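Wurnlow fingers vs. stock parallel jaws on soft stuff

gantrygoblin
Swapped the stock jaws for the Wurnlow soft fingers on one arm Wednesday. Same controller, same wrist camera settings, 49 picks each on footwear. Stock jaws dropped 14. I haven't finished sorting the Wurnlow log, but my mood suggests a higher number.

tessellate_m
What's the approach, top down or from the side? Mine were fine on boxes and hopeless on anything with a curve.

gantrygoblin
Top down. Both arms hang from overhead, so top down is what I get.
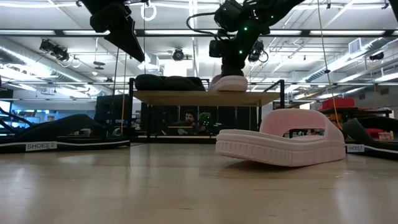
Coming down on the small pink one. The big shoes stay on the floor.

rivet_counter
There's your trouble. You're pinching a rounded top from straight above. Tilt the wrist and go for an edge.

gantrygoblin
Tried it with the stock jaws. The planner took the scenic route and then faulted — twice.

rivet_counter
Then it's a planner problem and you're blaming fingers.

bvestergaard
I'd disagree with rivet here. I ran 172 picks on a Suvero arm with the same fingers, and the tilt made them peel off sooner. More squeeze helped. So did slowing the last bit of the descent.
Birthe Vestergaard

tessellate_m
More squeeze is how I split a pair of them. Spares took until April.

rivet_counter
Still say planner.

gantrygoblin
Fine, slower descent first, then rivet gets his tilt. Error 2832 on the Cliltirus controller, by the way — anyone have a manual that lists it?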